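Sorting trials change the packing shift at Drallberg's Posstead site

Posted in Automation | 14 comments | 232 shares

Drallberg has extended its produce sorting trial at the Posstead packing site to a second line, after the first ran through June on the early shift only. The trial covers mixed small lots, the part of the work that was left out when the site automated its palletizing.

Mixed lots are orders in which fruit and root vegetables of different sizes go into the same carton. Fixed chutes and optical sorters handle single-variety loads well, but mixed lots have been packed by hand because the items differ in shape, firmness and surface. A grip that holds a carrot can bruise a mandarin.

The system under trial, supplied by Tondelik, learns from recorded picks. Staff carry out the task with hand-held grippers at a table, moving items one at a time into a shallow box, and the recordings are used to train the control software. According to Drallberg, 2,375 picks had been accepted for training by the end of June. Recordings in which an item was dropped or squeezed past a set limit were marked and stored separately. 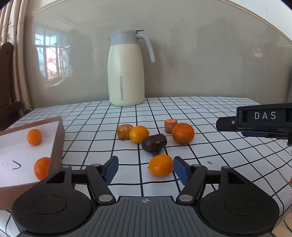 For packers, the main change is in how the shift is divided. Those assigned to recording spend 90 minutes at the table and then return to the line. Recording time is paid at the line rate, and the hourly carton target is suspended while it lasts. Packers had asked for this last point in the spring, when recording was still counted against their output.

The physical load is also different. Line packing involves repeated reaching and turning, while recording is slower but keeps the wrists in one position for longer. The site has added adjustable tables and now limits each packer to 2 recording blocks per shift.

A new grade, handling technician, has been opened to existing packers. Technicians check recordings, swap worn finger pads and clear faults on the line. The training course takes place on site during working hours. Drallberg said no packing jobs will be cut while the trial is running, but it gave no commitment for the period after it ends.

Abubakar, the consultancy reviewing the trial for the company, will report on throughput, bruising rates and wrist strain. The report will be made available to staff at Posstead before a decision is taken on the remaining lines. Hand packing continues on those lines in the meantime, with the same shift pattern as before.

232 shares | 14 comments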